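**Chess club moves to the Boreren hall in September**

The Pidier chess club will leave the room above the old post office and hold its Wednesday evenings in the Boreren hall from September. Members voted for the move after the rent on the present room went up for the second year in a row.

Ambros Brunner, who has run the club evenings since spring, said the new space has better lighting and can be reached without stairs. The club will pay $300 a month, the same as it paid before the increase. Doors open at 6:30 p.m. and the first games start at 7.

The club has 20 paid members. Several of them had stopped coming because of the steep staircase at the post office, Brunner said, and two have already asked for a place in the fall ladder.
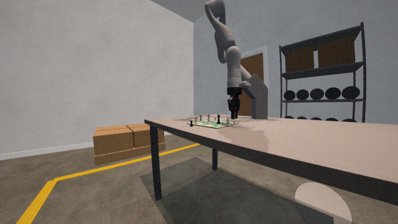
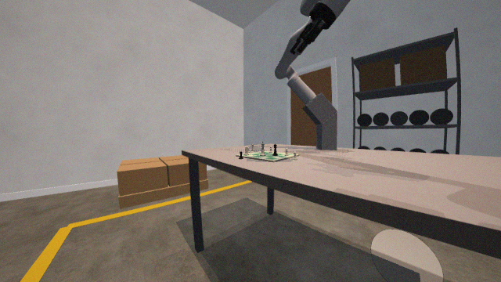
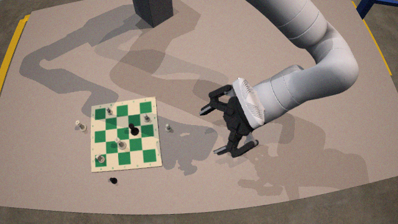 *Table views; the chessboard is in each picture.*

The fall ladder will run in two groups. Hubert Pfister will pair the upper group and Chelsea Lambert will look after beginners. Games are played at 15 minutes a side, and unfinished games no longer carry over to the next week. Players who miss an evening can make up one game before the end of the month.

A collection for new clocks brought in $686. The club has ordered digital clocks and will keep the old wind-up ones for casual play. Any money left will go toward the bus to the team match in Drilow, where Pidier lost narrowly last year. Wendelin Hubmann is again captain and is still looking for a reserve on the bottom board.

The club library is moving too. Anyone with borrowed books is asked to bring them to the last evening at the post office so the list can be checked before packing. Leopold Hollenstein has offered his van for the shelves.

New players can attend two evenings free before joining. Sets are provided. Parking is behind the hall, with the entrance on the Matar side.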